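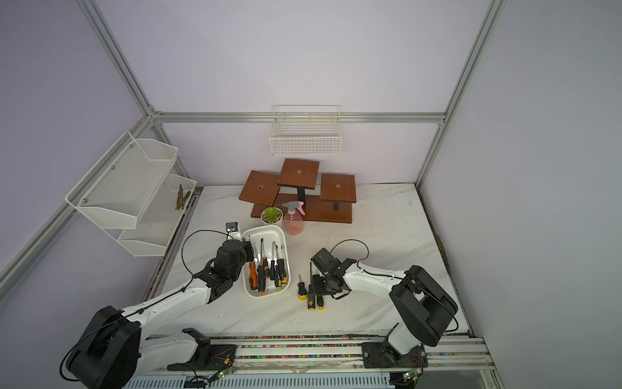
Operators wanted for gripper comparison, Mullport

Domidora is looking for 3 people to run two-arm tests at our Mullport workshop. The contract starts in May and covers the second round of the Kerken gripper comparison.

In the first round we logged 1708 attempts at picking up and sorting hand tools. Of these, 338 were set aside – mostly for missing camera footage – and need to be run again before the new finger sets go on.

You will:
– drive both arms by hand controller, one task at a time
– reset the table between attempts, following the layout sheet
– swap grippers and check the camera mounts
– write a short note on every failed grasp

You need steady hands, patience with repeated work and good eyesight, with glasses or without. Experience with arms is useful but we will train you on the Grasso controller in the first week. You should be able to sit for 90 minutes at a stretch.

Shifts are four hours, morning or afternoon. Please say which you prefer. Pay is weekly and travel within Mullport is refunded.

To apply, send a CV and a few lines on any hands-on work you have done, quoting reference 762. Applications close at the end of April.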